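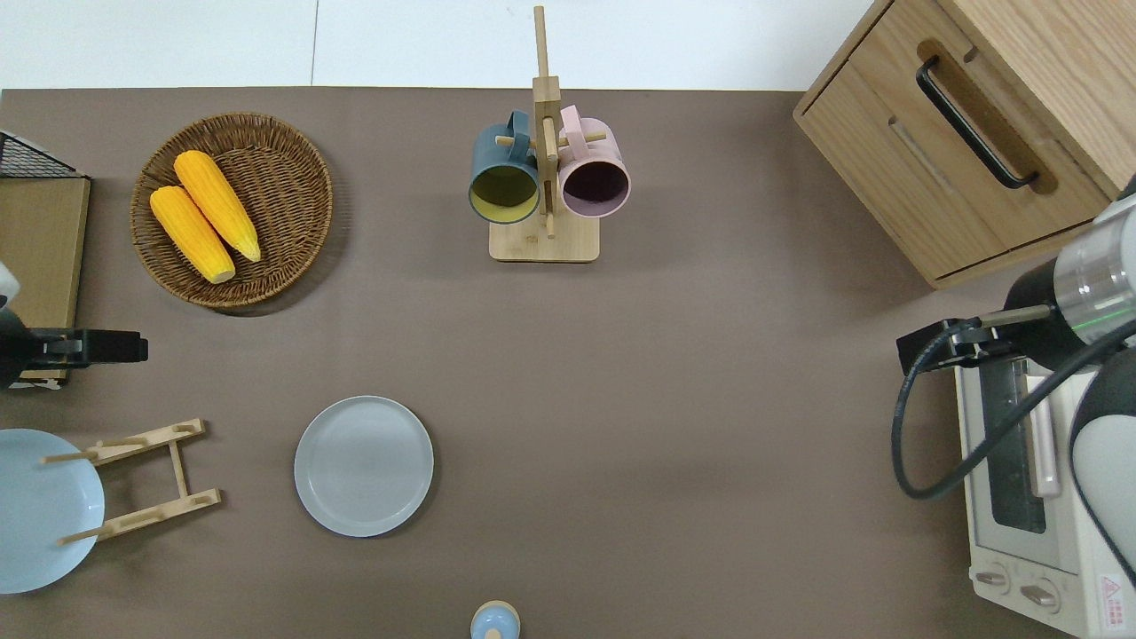
Vidmont College, Department of Business and Accounting

Handout 4: Sales tax on a small firm's books

Sales tax is collected from the customer and passed on to the state. It is never income. Students lose points every term by adding it to revenue, so watch for it.

Our running case is Drillari, a kitchen goods shop with one location. In October it made taxable sales of $370 at the counter on its first day open. Post the sale to Revenue and the tax to Sales Tax Payable — two separate lines.

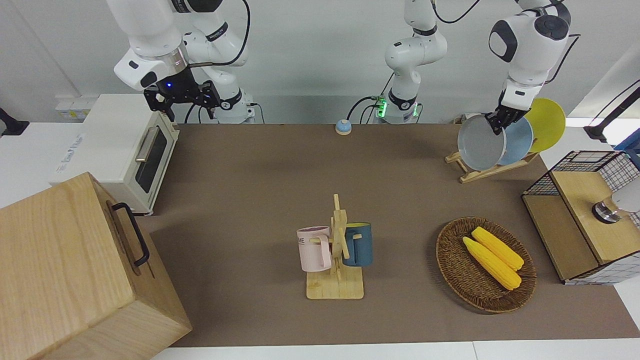 Dish rack and pan.

Exempt sales go in their own column. Drillari sold goods worth $59 to Irkell, a reseller with a valid certificate on file. No tax is charged, but the sale still counts in gross sales on the return. Keep a copy of the certificate. Without it, the shop may owe the tax itself.

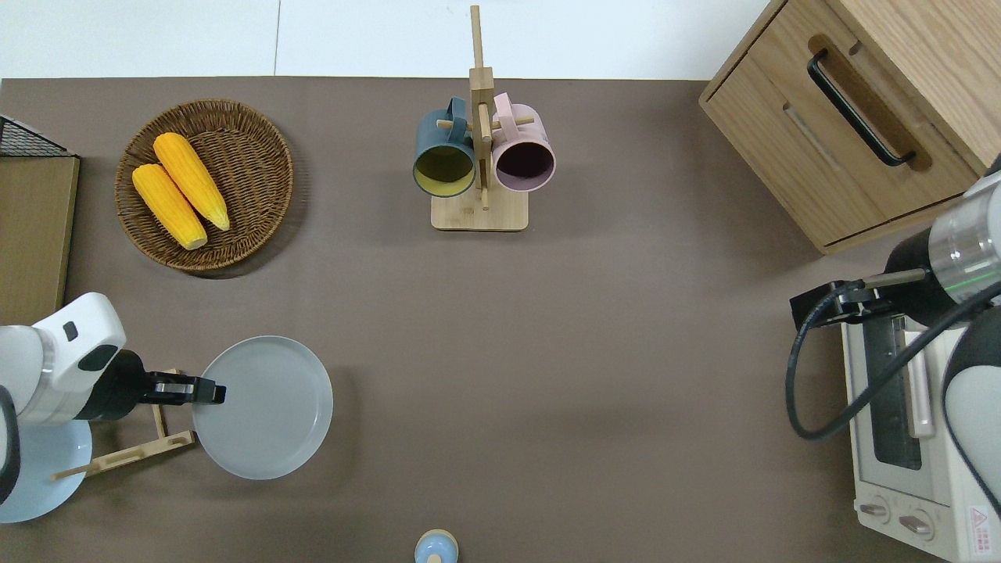
Ornella Rinaldi, Instructor

Filing. How often a shop files depends on the state and on how much tax it collects. A return is usually due even for a period with no sales.

Use tax. If the shop buys supplies from an out-of-state vendor and pays no sales tax, it may owe use tax on them. Record it when the bill is entered.

For next class: read chapter 2 and post the Drillari entries in your ledger. Bring the blank return as well — we will fill it out together.

Revised March 2024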